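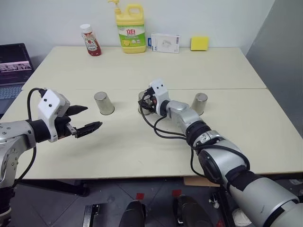

Home Facilities Galleries News Contact

Gallery: Care and Setting of the Uvovari Cell

The Uvovari cell is the two-armed bench station kept by the Prestell Institute at its Biltholm building. It is used for table-top handling work with ordinary household articles, and responsibility for its upkeep rests with the Facilities Section under Upendo Nyanda. The present gallery is concerned with the way the station is set out and looked after, and is intended for staff of other sections who share the room or may be asked to assist with it.

Both arms carry the same pattern of parallel gripper with black ridged fingers. The ridges are brushed at the start of every working day with a dry, soft brush and then wiped with a lint-free cloth. Solvents are not to be used on them. A finger that shows a flat spot is changed together with its partner, and the pair is entered in the station book under one number.

The cables deserve more attention than they commonly receive. Each is left with enough slack to follow the wrist through its full turn, and in certain positions it will lie on the table top or hang clear of the edge. Staff should not tie the slack back to the forearm. This was tried in August, and the strain was merely passed to the connector at the housing, which had to be replaced by Ogola under the service agreement. The correct practice is to run each arm slowly to its furthest reach, watch the cable throughout, and feel along its length for nicks once the power is off.

Work on the cups places a particular load on the fingers. The three steel cups are set out upside down, and a gripper lowered too far will press on the base of the cup before it closes. The height setting is therefore checked after any finger change and after any movement of the table, however slight. A cup that has been dented is withdrawn, as it will rock and give a false reading of height.

The table is made up of two sections, and the seam between them is the first thing to be examined when positions begin to drift. A steel rule laid across it should not rock. If it does, the feet of the front section are adjusted, never those of the back section, to which all measurements are referred. The join is then cleaned out with a card. Crumbs of packing material have been found in it on several occasions. 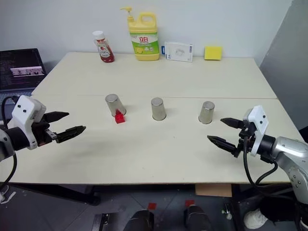

The station with both grippers open, three upturned steel cups on the front section and a small red block at the rim of the left-hand cup.

The ketchup, washing-up liquid, white box and sponge are kept in a row at the back of the table, along the wall. Their places are fixed for the whole of a working series. Anyone who takes an article down for cleaning should return it to the same spot with its label facing as before.

The red tape on the floor is not to be lifted by the cleaning contractors. Should a corner come loose, it is to be reported and left alone, as a square relaid by eye has in the past cost a morning of realignment. The floor may be mopped up to the tape, with the arms parked and the power off.

A full service consists of 14 checks, carried out in the order printed on the inside cover of the station book. It takes up to 95 minutes when no parts are needed. Two members of staff must be present whenever an arm is unbolted from its stand, and one of them must remain within reach of the stop control. The laptop is left running during the service so that joint readings may be noted before and after each adjustment, but no task may be started from it until the book has been signed.

Requests for time on the station, and reports of faults, should be made to the Facilities Section before 10 a.m. on the day concerned. Faults noticed later in the day should be written in the book and the station left switched off.

Shared 14 times | 3 comments

Comments

R. in Stores
Could the part number for the finger pairs be added to this page? We have two bags on the shelf with the same label and different ridge spacing, and I would sooner not issue the wrong ones.

Facilities Section
The wider spacing is the older stock and should be returned to us. The part number will be put inside the cover of the station book with the next revision.

benchwork_b
Useful note on the cable slack. We had ours tied back for months at my last place and went through connectors at a dreadful rate. Do you replace the cables at a set interval, or only when a nick is found?

Previous gallery Next gallery Back to top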